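A Visit to the Siqueira Printing House in Gremden
2024-02-03
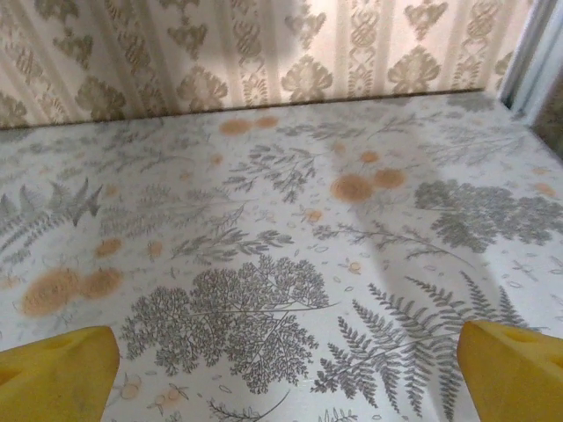 Fern and leaf pattern in gray on white

I have wanted to see the Siqueira printing house for a long time. They make decorated papers for drawers, shelves and book covers, and my mother used such papers in every cupboard of our home. So when Flurina Berchtold wrote to me that there would be an open day in Gremden, I answered her in the same hour.

The train from Jostberg takes 19 minutes, and after this one must walk up the hill beside the river. I arrived too early and drank a coffee in the bakery across the street. The coffee was good, the cake was very dry.

We were 21 visitors, divided in two groups. My group was guided by Rogério Sampaio, who has worked in the house since he was a young man. He speaks quietly, and close to the machines it was difficult to hear him, so I stayed near to his elbow all the time. He started in the drawing room on the top floor, where the patterns are kept in flat drawers with the name of the plant written on the front. The oldest sheets are drawn with pencil and are already quite brown. He did not permit us to touch them, but he opened as many drawers as we asked for.

What I learned there is that the repeat is the hard part. A leaf must leave the sheet on one side and come back on the other side at exactly the same height. Jussara Guerra, who prepares the drawings, showed us a pattern where one stem had moved by the width of a hair. I could not see the fault until she laid two sheets together, and after that I could not stop seeing it.

The printing hall is on the ground floor. It smells of ink and warm dust. On the day of our visit only the smaller press was running, with a dark green oak pattern. One roll holds 890 meters of paper, and Welington Assunção changed the roll while we were standing there. He did it with a colleague and they did not exchange one word. I asked him how long one needs to learn this, and he answered, "Two winters," and laughed.

I had some difficulty with the part about the inks. There was a long explanation about drying and about the difference between the matte papers and the ones with a light shine, and my English was not enough for the technical words. Flurina has promised to send me her notes.

At the end there is a small shop. They sell remainders by weight, and also sheets with small faults, which I like more than the perfect ones. I bought a roll with willow branches for the kitchen and three faulty sheets for covering notebooks. A lady from Sandivcombe bought so much that she had to ask for a second box.

Some practical information: the open day is free, but one must write in advance to Elaine Bezerra at the office. The stairs to the drawing room are steep and there is no elevator. The house prints a catalog of up to 2000 patterns, which can be read at a table in the shop but not taken home. The next open day is in March, and then the large press should be running also.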